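Linen Automation at the Beltell Guest House

Linen automation at the Beltell Guest House refers to the use of robotic arms for handling towels and bedding at Beltell, a residential training center and guest house operated by the hospitality company Tredance. The system, known internally as Brondis, was brought in to take over part of the folding and laying out of linen, work previously done entirely by the housekeeping staff. It is often cited within the company for its effects on job duties, shift patterns and training.

Background

Beltell provides short-stay rooms for trainees and visiting workers. Before automation, all linen was washed on site and folded by hand at long tables. In a busy week the department handled nearly 3000 pieces, most of them towels and sheets. Staff surveys carried out by Tredance named folding as the most tiring part of the job, ahead of making beds and cleaning bathrooms. Complaints of sore wrists and shoulders were common among long-serving employees.

Arsalan Khattak, the head of housekeeping, proposed a trial after the department had failed for two seasons to fill its evening positions. The trial began in March in a single workroom and was later made permanent.

Equipment and methods

Brondis uses pairs of arms fitted with two-finger grippers. Small cameras are mounted near the grippers so that the system can follow the position of a fabric edge while it is being moved. The arms are taught by demonstration. A trained employee guides them through a task, and the recorded movements are used to prepare the next version of the control software.

Cloth is regarded as a difficult material for machines. A towel has no fixed shape, and its corners may be hidden under a fold or caught beneath its own weight. Printed bedding can also make it harder for the software to tell one layer from another. For these reasons the department keeps a mixed set of practice linen, including plain and patterned items in several colors. An early collection of 1648 demonstrations was made entirely with plain towels and was later judged too narrow.

The arms work more slowly than an experienced employee. Their use is therefore limited to small, repeated jobs, such as spreading a towel on a bed-like surface, pulling out creases and making a first fold. Fitted sheets, stained items and anything needing repair are still handled by hand.

Effects on staff

No positions were removed when the system became permanent, although two vacant evening posts were not filled again. This decision was criticized by some employees, who argued that the evening shift continued to carry the same amount of work for several months while the equipment was being adjusted. Tredance later moved one daytime position to the evening.

The role of linen operator was created for employees who demonstrate tasks to the arms and check the finished work. Training lasts 20 hours and is open to all members of the housekeeping department. Operators receive a higher hourly rate during demonstration sessions, but return to the standard rate for other duties. The difference has been a subject of repeated discussion at staff meetings, which are held on Thursday afternoons.

Employees have given mixed accounts of the change. Several reported less pain in the hands and more time for rooms. Others described the demonstration work as dull, and noted that supervising a slow machine could be more tiring than folding. Older employees were at first less likely to apply for operator training, but many were later sought out for their knowledge of fabrics and folding methods.

Safety and working rules

An operator must be present whenever the arms are powered. Sleeves are kept fastened and lanyards are removed before work begins. No one may reach between the grippers to straighten a cloth until the arms have been stopped. Camera recordings are limited to the work area, and guest rooms in use are excluded from all sessions.

Related sites

A similar arrangement was later adopted at Urrego, a smaller Tredance property with 3 linen operators. The two sites share training materials and exchange practice linen. 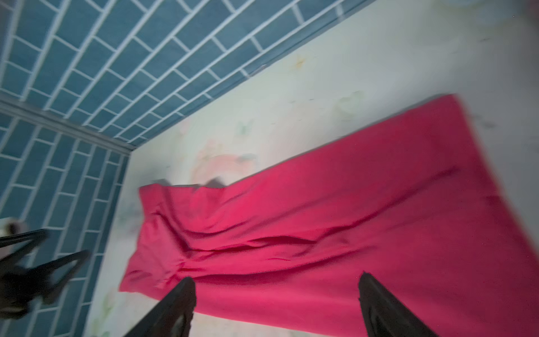 Urrego differs from Beltell in that its operators also manage the laundry schedule, and demonstration sessions are held in the morning, before the first wash loads are finished.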